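Loltine Dustpan and Broom Set, Mint Green

We've sold a good many dustpans over the years, and this is the one that keeps coming back on repeat orders, mostly from playgroups, craft rooms and people with small children (or large ones who leave paper everywhere). You get 2 pieces, the pan and its matching broom, both in the same soft, pale green, so they look like they belong together when they're hanging on the back of the door.

The pan is plastic, with a good wide mouth and raised sides, and the corners inside are gently rounded. Lamai Klinhom in our shop is very fond of those corners, as she says crumbs and bits of fluff tip out so much more easily than they do from a square one! The handle is long and narrow with a rounded hole in it, handy for a hook or a loop of string.

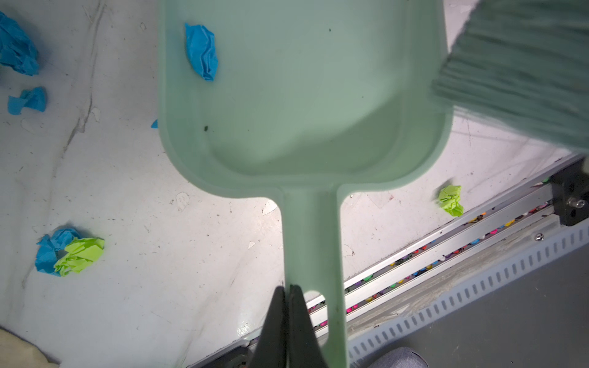

Crumpled paper, beads, pencil shavings and ordinary dust are what most of our customers have in mind, and for all of those it's a lovely thing to use. The bristles are set in a full, thick fan, so you can gather up a fair old mess without going back and forth all afternoon. We wouldn't choose it for wet spills, mind you – a mop will do you far better there.

Rinse both pieces in warm soapy water and let the broom dry with its bristles hanging down.

Usually sent out from our Kovamdale shop within 14 days. For larger orders, please ask for Zbigniew Olszewski.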